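Jorurell Two-Arm Tabletop Station

Thanks for stopping by! We get plenty of letters from folks planning their first station, and we'd always start with the grippers and the sort of everyday things you hope to pick up, shiny or see-through ones included.
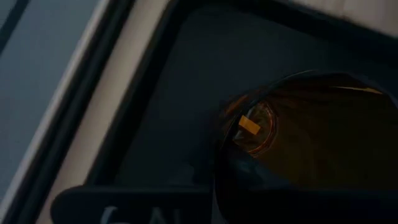 What to budget for

Arms, grippers and a black frame around a wood top come as one order. Please set aside 160 dollars for spare finger pads, and measure your floor before you call.
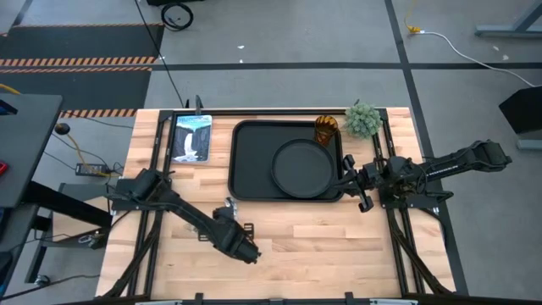 Cables want room too, so leave a little extra on every side. Anjana Kumarasinghe answers quote requests on Mondays.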